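The flowers that stay

When I moved to Fledport I did not own a vase. In my mother's flat we had nine or ten of them, I think, all on top of the kitchen cupboard, and each one had its month. In May it was always the heavy green one, for lilac. I left them behind without much thought, because who packs vases for a long flight?

It took me two winters to miss them. A Canadian February is very white and very quiet, and one evening I noticed that nothing in my living room had a colour I would call cheerful. So I went to see Sylvie McIntyre, whose shop, Trarnisel, is behind the bakery. She sells flowers that are not alive.

I must admit I came with a prejudice. At home, artificial flowers were for cemeteries and for the waiting room of the dentist. Sylvie has heard this before, mostly from people of my age. She put a tulip in my hand and went to make tea, and she let me look at it alone.

"People expect plastic roses with drops of glue on them," she told me when she returned. "I don't sell a rose before the third visit."

Her favourite is the tulip, and she prefers it closed. An open artificial tulip shows the centre, and the centre is where the maker usually becomes lazy. A closed one keeps its secret. She also does not like a bunch in a single colour. Her advice is to take pale ones first, cream and white, then add pink, and then one which is a little too warm for the others, a peach or an apricot. The leaves should be long and there should be plenty of them, going in a direction of their own.

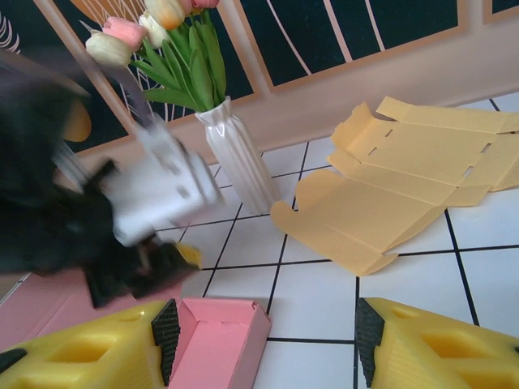
The vase is a separate question, and here Sylvie becomes strict. Fresh flowers forgive a bad vase, she says, as in a week they are gone. Artificial ones will stand in it for years. She likes white ceramic, tall and narrow, with ribs running from top to bottom, so that the light has something to do. Glass she refuses completely. The stems are wire under their green skin, and in glass everybody can see it.

Then comes the place. I had imagined a table, but she sent me to the floor. A slim vase on pale tiles, with something dark behind it, makes light petals look much brighter than they do on a shelf. I own one dark picture, a print by a friend of my aunt, Mrs. Stępień, and it was too heavy for my nail anyway. Now it leans on the wall in the hallway and the tulips stand in front of it. My neighbour asked me where I buy fresh ones in winter. I told her the truth, but I waited a moment first.

I paid 49 dollars for the vase and the flowers together, after a small discount for the tea I had spilled. There are more expensive stems; a branch of magnolia from Itilau, a workshop Sylvie admires very much, costs 70, and I have visited it several times.

Care is simple. A soft brush once a month, the kind for make-up, from the stem upwards. No spray. If a leaf has been bent in the box, Sylvie warms it with a hair dryer on low and holds it between her palms until it remembers its shape.

In spring I still buy lilac from the market when I find it. It goes in a jam jar in the kitchen – I have not yet found a green vase.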